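Home | Data | Tools | Docs | Contact

Print this page | E-mail this page

# Trikard Tabletop: two-arm hand-led demonstrations

Maintainer: Orla Corrigan. Recording and cleanup: Aidan Nic Aodha.
Last edited June 7, 2024

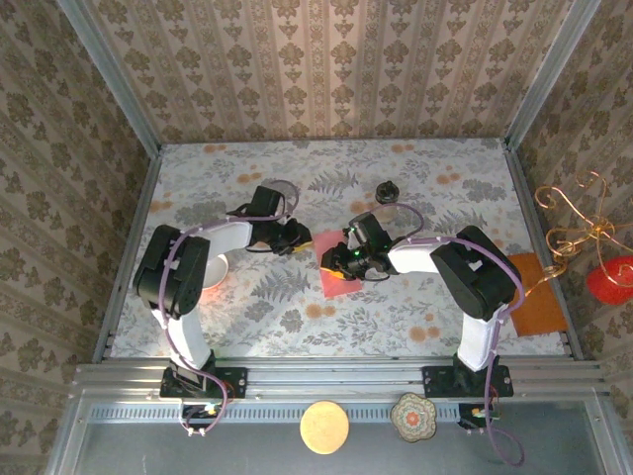
Trikard Tabletop is a set of short demonstrations for a pair of small arms working over one shared floor. Each episode was recorded by remote control. The operator moves two leader arms by hand, and the two follower arms copy the joint positions. No scripted motion is used in any episode.

## What is in it

- 248 episodes in the main split
- 60 episodes in the held-out split
- One fixed camera view, plus joint positions and gripper opening for both arms
- A one-line task instruction per episode, written by the operator before recording

Most tasks involve small household things: a clear cup, a white bowl, coasters, squares of colored paper. Typical instructions are "pick up the pink paper and put it in the bowl" and "pass the paper from the right arm to the left arm." Handovers are the hardest part of the set, as the grippers have to come very close together over the middle of the floor.

## Setup

Both arms are mounted on one aluminum rail at the front of the enclosure and reach inward. The floor is printed fabric and the walls are patterned wallpaper. Fabric, wallpaper and wall decorations are changed between sessions, so do not assume a plain background. The session file lists which floor and wall set was in use.

Left and right always mean left and right as seen by the fixed camera. The early Jistier recordings used the opposite order. If you are mixing the two sets, swap the arm columns first.

## Files

Each episode folder has a video, a table of states and actions, and a text file with the instruction. Actions are the leader positions. States are the follower positions, and they trail the leader a little, mostly on fast moves. We did not shift either one to line them up.

Episodes are capped at 400 steps. Anything longer was dropped, not trimmed.

## Known problems

- The clear cup is hard to see against the printed floor. Models trained on video alone tend to miss it.
- Thin paper sometimes sticks to a fingertip after release. Those episodes are kept and marked "late release."
- Episode 178 has the wrong instruction text. It says "left" and should say "right." Fix planned for the September update.
- Gripper opening was not recalibrated between the Sheehan and Perthorpe sessions. Closed is not exactly zero in the second group.

## Use

Free for research and teaching. Please keep the held-out split out of training. Send corrections to Orla with the episode number and the step where the problem starts.

Back to top | Print this page | E-mail this page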